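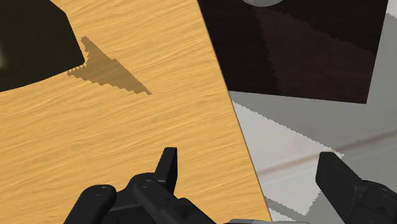 3.2 Occupancy and ownership of the small chains

The second group in our sample consists of hotel chains with fewer than ten houses. Tristico and Skasside were both founded after the year 2000 and they rent their buildings from outside investors. Procházka owns all its buildings, 162 rooms in total, and its debt is therefore higher.

We asked each chain for its monthly room sales. Skasside could not give the figures for July, so this month is left out for all three.
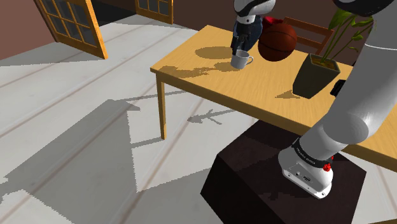
Figure 4. Simulated room with robot arm on a pedestal.

The rent contracts of Tristico run until 2036 and contain a fixed part and a part which depends on the turnover. In a weak season the fixed part weighs heavily on the result, as was already noted for Tornik in the section before. For Procházka we have used the interest paid in place of the rent.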